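4.2 Where the power strip ends up

I said in the last section that I'd come back to power strips, so let me do that properly, because they turned out to be the bit of this study I enjoyed most. When we began the Felgate survey of shared workrooms I thought of the power strip as a sort of plumbing. You need it, it sits on the floor, you stop noticing it. Then I started reading the diaries people had kept for us and the wretched things were on almost every page! People moved them, hid them, fought over them, took them home by mistake and brought them back again.

We had 36 rooms in the end, spread over the Drerby site and the Odera building, and between them they gave us 1,720 diary entries (an entry being anything from one grumpy line to a full page). I read the lot twice, the second time with a pencil, and pulled out everything where somebody touched, moved or complained about a socket. I had rather hoped for a tidy set of categories. What I got was more of a tangle, but there are a few things in it that I'm fairly confident about.

The first is height. A strip that starts its life on the floor tends to climb. Someone gets tired of crawling under the desk to plug in a laptop, so up it comes on to a stool, then a shelf, and sooner or later on to the table itself, right in the middle of the work. Once it's up there it hardly ever goes back down (I found only a handful of entries where it did, and two of those were after a spilled drink). We ended up calling this the climbing strip, which isn't very scientific, but everyone on the team knew at once what it meant and so it stuck.

The second is the cord. A strip in the middle of a table is lovely to use, since you can see every socket and get both hands to it, but its cord then has to cross part of the tabletop to get anywhere. Figure 7 has the sort of layout I mean, with the strip lying a bit askew over the middle of a covered table and the white cord wandering off to the left in a lazy curve. I'm fond of that curve. People in the diaries almost never pulled a cord straight, even when they had the room, and when I asked about it in the follow-up chats they talked about slack as though it were money in the bank.
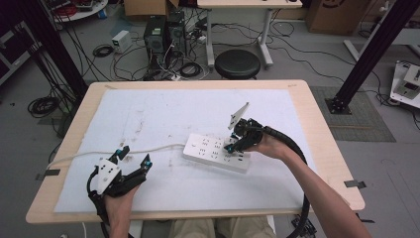
Shared Workspaces Group, Department of Design and Everyday Technology

Figure 7. Power strip in use on a board-covered table, with computers and cables on the floor beyond.

The third thing is what goes underneath. I hadn't planned to look at table coverings at all, but they kept turning up next to the strips, so in they went. A big sheet of white foam board was a great favourite, taped down at the edges with whatever tape was nearest, and in the figure you can see dark tape doing that job on both sides. It's cheap, it's light and it gives you a clean pale surface to work on for a while. It doesn't stay clean, mind you. The one in the figure has the faint grey smudges and scuffs that our diarists wrote about again and again, sometimes with real annoyance and sometimes (I was pleased to see) with a kind of affection. One person had kept the same board going for so long that they could tell you which job had made which mark.

Now, the floor. I'd argue you can't make sense of the table without it, and this is where I part company a little with our earlier Mulo report, which stopped at the tabletop. Look past the table in Figure 7 and there are two black computer towers standing side by side in a great mass of black cable, with another cable lying coiled up close by. That pairing came up a lot in the diaries as well. Coils and tangles live together. The coil is a cable somebody has finished with, or has plans for, and the tangle is everything that's too much bother to sort out while it's plugged in. When I asked people to point to the untidy part of their room they nearly always pointed at the tangle, and when I asked what they'd change first they nearly always said something else. A nicer stool, usually.

Trays and cardboard boxes deserve a mention too. Almost every room had some shallow open thing for odds and ends, and the round white tray at the back of the figure, with its red cables and small bits, is a good match for what people described. Open trays got used and emptied and used again. Boxes were another matter. A cardboard box in these rooms seemed to be a place where things went to be forgotten, and in 30 of the 36 rooms there was at least one whose contents were a mystery to everyone we spoke to. I did offer to help open a few. No takers!

We tried a small change in the rooms where the climbing strip caused the most grumbling, which was simply to fix a second strip along the back edge of the table and leave the first one alone. I'd expected the one in the middle to drift back to the floor within a fortnight or so. It didn't. By January we had 49 new entries from those rooms and in most of them both strips were on the table and both were full, which I suppose tells you something about sockets in general. The grumbling did drop off, though, and that was the point of the exercise. I'll come to the seating in 4.3, where the stools get their turn.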